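Zerkum crease-following module: review after a term of box folding

Reviewed on a two-arm bench cell, software release 2

Zerkum sells its crease-following module as an add-on for research arms that already have a wrist camera and a parallel gripper. The idea comes from a method paper out of the Nambiar lab, and the module is the first packaged version of it that can be bought and run without rebuilding the training code. We have used it at Gallbridge for folding cardboard blanks into finished boxes, a task on which our own baseline policy had stalled.

What the method does

Most learned folding policies predict the next few gripper positions straight from the camera images. The Nambiar method puts a step in between. The network first predicts a crease graph: a set of line segments, each marked as folded, unfolded or uncertain, and a set of panels joined by those lines. The action head then receives the graph together with the image features and outputs a short motion for each arm. The graph is recalculated at every control step, so an error in one prediction need not persist into the next.

The claim in the paper is that this makes the policy less dependent on the colour and print of the cardboard, and that it reduces the number of demonstrations needed for a new box shape. Our tests were set up to check those two points and little else. We did not test heavy corrugated stock or glued boxes.

What is supplied

The purchase consists of a licence, the trained graph network, an untrained action head, a calibration sheet and a recording tool for demonstrations. No hardware is included. The documentation lists the supported arms and gives the required camera mounting angle, which must be within a few degrees of the drawing. Our existing bracket was outside this range and had to be remade. Buyers should check this before ordering, as the sales page does not mention it.

Installation took an afternoon. The calibration routine is clear and repeats well; running it on a morning and again in the evening gave the same result to within the tolerance stated in the manual. The recording tool is less finished. It drops the final moments of a demonstration if the operator stops the recording with the foot pedal, and the only workaround we found is to hold the arms still before pressing it.

Test procedure

We collected 148 demonstrations by teleoperation on one tuck-top blank in plain white card. From these we trained two policies. The first was our existing baseline, which maps images to actions directly. The second was the Zerkum action head on top of the supplied graph network, with the graph network left frozen. Both used the same data, the same train and validation split and the same number of gradient steps.

Each policy was then run for 30 trials on each of three conditions: the white blank used in training, the same blank in a different colour, and a blank of a different shape with no new demonstrations. A trial was counted as a success if all side walls were upright, the base flaps were locked and the lid tuck was inserted. Partial folds were logged but counted as failures. The starting position of the blank was varied by hand within a marked area, and the order of the conditions was shuffled.

Results

On the white training blank the two policies were close. The baseline finished 21 of 30 and the Zerkum policy 23 of 30, and we do not regard this as a meaningful difference at this sample size. The failures were also alike: most came at the lid, where the tuck caught on the front wall and buckled.

The change of colour separated them. The baseline fell to nine successes. In most of its failures the first grasp was placed short of the flap and closed on nothing, and the policy then repeated the same approach until the time limit. The Zerkum policy held at 22. The crease graph from these runs was nearly the same as on white card, which supports the explanation given in the paper.

On the new shape neither policy was usable. The baseline finished none and the Zerkum policy finished four. The graph itself was mostly correct, so the limit appears to lie in the action head, which had seen only one folding order. After we added a small set of demonstrations on the new shape the Zerkum policy reached 17. This is a fair result, though the gain is smaller than the product literature would lead a buyer to expect.

Weak points of the crease graph

The graph network depends on score lines being visible. On a flat matte blank under diffuse light, the lines are faint and the strongest edges in the wrist view are the outlines of the flaps and the notches between them. The network copes with this better than we expected, and it seems to use the notches to work out where a crease must run. Three cases still cause trouble.

The first is a raised flap. A flap that has lifted from the table is drawn at an angle the network has to interpret, and its shadow may be read as a further edge. We saw extra segments in the graph on several such runs, usually with the uncertain label and usually gone after a few control steps.

The second is a locking slit close to a crease. The network sometimes joins the two into one line, and the action head then plans a fold slightly off the true crease. The card will tolerate this once. A second attempt leaves a soft edge that no longer folds cleanly.
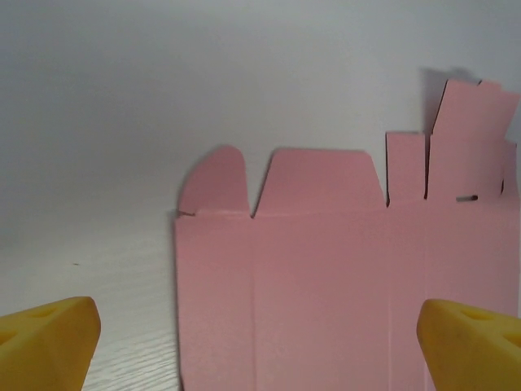 Wrist view of the pink blank before folding. The taller flap on the right is partly lifted and casts a shadow on the wall; a short slot lies near its base.

The third is occlusion by the fingers. In the recommended mounting, the fingertips cover both lower corners of the view. Creases that pass under them are filled in by the network from the visible part, and the confidence values it reports for these segments are too high. We would like an option to mask the fingers and mark anything behind them as uncertain. Zerkum support told us that a mask can be passed in by editing the configuration file. This works, but it is not documented.

Speed and computing needs

The graph step adds a delay to each control cycle. On our workstation the full cycle was slow enough that we reduced the arm speed to keep the motion smooth, and a complete fold took noticeably longer than with the baseline. For research this is acceptable. For any packing line it would need to be improved.

Training the action head is light and runs overnight on a single card. Retraining the graph network is another matter. Zerkum recommends at least 800 labelled images for a new type of material, and the labelling tool asks for every segment to be drawn by hand. We labelled a short batch to try it and found the work slow, with no means of copying a graph from one image to the next.

Comparison

The nearest alternative we have used is the Trusdale keypoint package, which tracks flap corners instead of creases. It is faster and easier to label. It loses track once a corner goes behind a wall, a frequent event in the second half of a fold. For opening and flattening tasks we would still choose Trusdale. For closing a box the crease graph is the better representation.

Verdict

The module does what the paper says on colour and appearance, and somewhat less than the literature says on new shapes. Groups that already have a calibrated two-arm cell and a folding task will get useful results within a few weeks. Groups without one should budget time for the camera bracket and for the recording tool. We have renewed the licence and will repeat the shape test when the next release of the action head is available.

Gallbridge Bench Reviews | Contact the editors | © Gallbridge, all rights reserved | Back to top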